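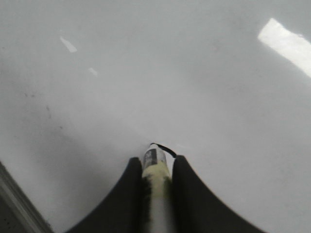

According to the man at the Lumport stand, any blog can double its readers in 90 days, and the only thing holding most of us back is that we don't email our lists enough. He said it twice before I had my coat off.

October 24, 2018
Posted by the editor

I write a small blog on sleep and home cooking, and I went to the blogging fair in Jatitville to find out what the tool sellers want from people like me. Money, mostly. Day tickets were $200, lunch not included.

Lumport sells a planner that tells you when to post. I asked what the advice was based on and got a leaflet. The leaflet says 306 blogs took part in a trial. It doesn't say how many dropped out, or what kind of blogs they were, and the second person I asked didn't know either.

Dama had the busier stand. Their program suggests headlines, and I'll admit a few were better than mine. Most had the word "secret" in them. I typed in a post on lentils and was offered "The Lentil Secret Your Doctor Forgot." I would lose readers over that, and I'd deserve to.

The afternoon talk came from Van Dijk, a firm that places ads on health blogs. The room held about 200 and was half full. The one useful slide showed what they pay per thousand views - a low number, shown quickly. Questions were cut short because the next talk had to set up.

I did come home with one thing I'll try, a plain sheet for going back over old posts once a season. It was free, from a table by the coat rack. They're planning a smaller fair in December. I haven't signed up.

Contact | Copyright 2018, all rights reserved | Back to top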